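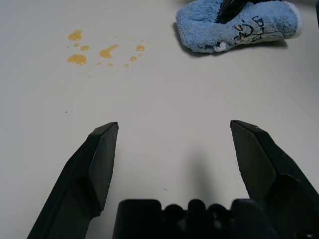 Gouttes ambrées sur le plateau clair d'une table (point 2).

Ellitier > Vie des locaux > Comptes rendus > Salle de pause
Classé dans : Entretien, mobilier et linge

Compte rendu de la réunion du 22 décembre 2020

Présents : Gillespie Paterson (services généraux, animation de la réunion), deux personnes de l'accueil, une personne de l'atelier, une personne des achats (compte rendu).
Excusé : le responsable de l'atelier.

1. Approbation du compte rendu précédent

Approuvé avec une correction. Les tables de la salle de pause viennent de chez Arnetti et non de chez Barua, qui fournit le linge.

2. Liquides renversés sur les tables

Les achats rappellent que le revêtement des plateaux est mat et clair, et que tout ce qui est coloré s'y voit. Les produits le plus souvent en cause sont le thé, les sirops et le jus de pomme. L'atelier signale que les petites gouttes isolées posent plus de difficultés que les grandes flaques : on essuie le milieu, on oublie les gouttes du tour, et elles collent le lendemain matin.

Il est convenu de la marche à suivre suivante, à afficher près de l'évier :
- éponger sans frotter, en partant de l'extérieur vers le centre ;
- passer ensuite un linge humide sur toute la zone, gouttes éloignées comprises ;
- sécher avec un linge propre ;
- ne pas utiliser la face abrasive des éponges sur les plateaux.

L'accueil demande si le nettoyant Grinitz peut servir sur ces tables. Les achats ont relu la notice : 2 bouchons par seau, sans rinçage. Essai à faire sous le bord d'un plateau avant de l'employer partout. Gillespie Paterson s'en charge.

L'idée de sets de table a été évoquée. L'atelier n'y est pas favorable, il faudrait les laver eux aussi. Point non retenu.

3. Essuie-tout ou serviettes en éponge

L'essuie-tout part vite et le distributeur est vide un jour sur deux. Les achats proposent de passer aux serviettes lavables pour les tables et de garder le papier pour l'évier et le sol. Les présents sont d'accord.

Les serviettes bleu clair servent aux tables — et uniquement aux tables. Elles se rangent pliées en rectangle, et on les déplie avant usage pour travailler avec une face propre.
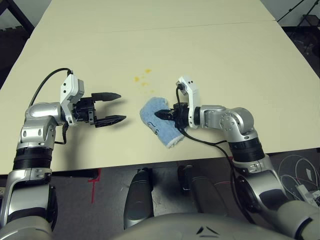 L'accueil fait remarquer que certaines serviettes s'effilochent le long du bord blanc. Elles restent utilisables pour essuyer. Celles dont la bordure se défait franchement seront mises de côté et descendues à l'atelier comme chiffons.

Un devis a été demandé à Barua pour un lot de 100 serviettes. Montant annoncé : 200 euros, livraison comprise. Avec la remise de fin d'année, le prix par demi-lot serait de 95 euros. Les achats préfèrent commencer par un demi-lot et voir ce qu'il en reste au printemps. Accord des présents.

4. Lavage et rangement

Le lavage se fera avec les blouses de l'atelier, sans adoucissant — l'éponge absorbe moins bien avec. Les serviettes utilisées vont dans le bac à couvercle sous l'évier. Elles ne restent pas sur les dossiers de chaises ni sur le radiateur.

Le placard de gauche est à vider avant l'arrivée du nouveau linge. Il contient encore des nappes en papier et des bougies. L'accueil s'en occupe pendant la semaine de fermeture.

5. Questions diverses

La table près de la fenêtre est bancale. L'atelier resserrera le piètement.
La bouilloire fuit au niveau du bec quand elle est trop remplie. Repère à coller à mi-hauteur en attendant son remplacement.
Le tableau des tours de vaisselle n'est plus rempli depuis l'automne. Report à la prochaine réunion.

À faire
Essai du nettoyant : G. Paterson
Commande Barua : achats
Affiche près de l'évier : accueil
Table bancale : atelier

Prochaine réunion en janvier, date à confirmer par courriel.

Imprimer | Envoyer par e-mail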